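Beril Kozan has altered other people's clothes in Gistanlow for 11 years and has opinions about your hems.

"People buy a size for the person they plan to be," she says. "Then they come to me." 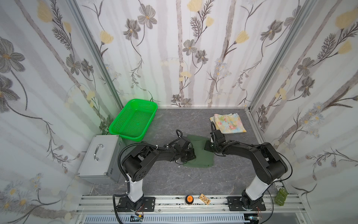

She learned the trade from an aunt, who paid her in soup.

"Good soup, mind you."

Zips are her bread and butter. Dresses arrive every September, a week before the wedding. 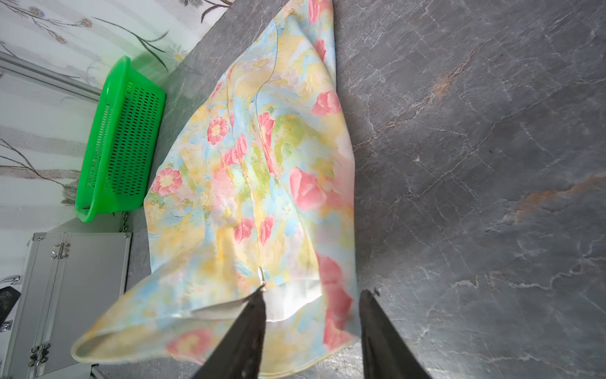 On charging properly

"I had a bloke query two dollars. His trousers cost 500."

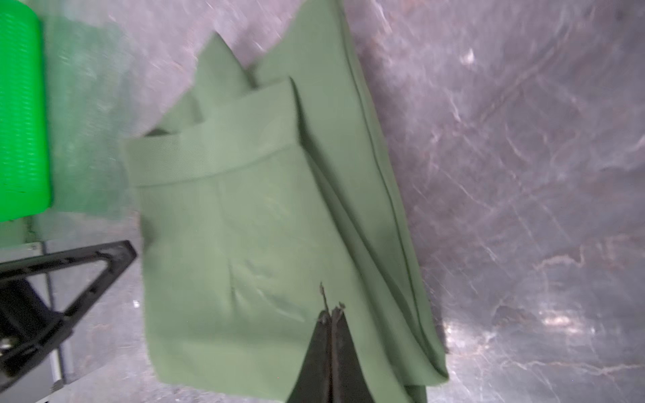 Sage-green twill, folded at the hem band.

Does she mend her own things?

"Never." 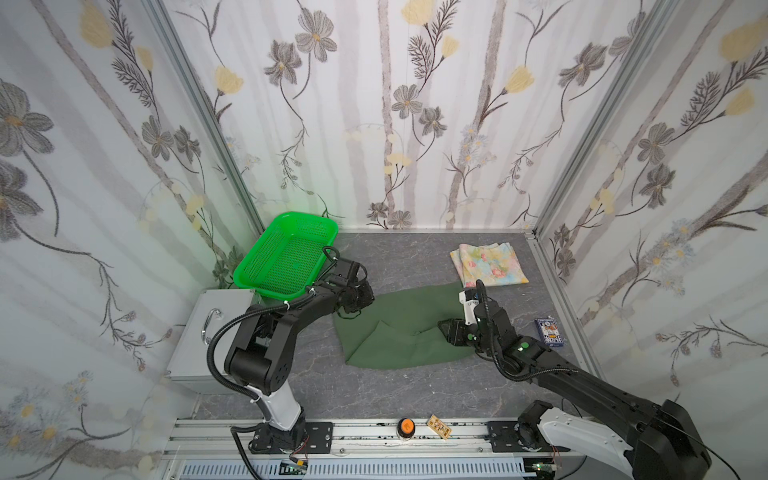 Her cardigan is missing a button. She says she'll get to it.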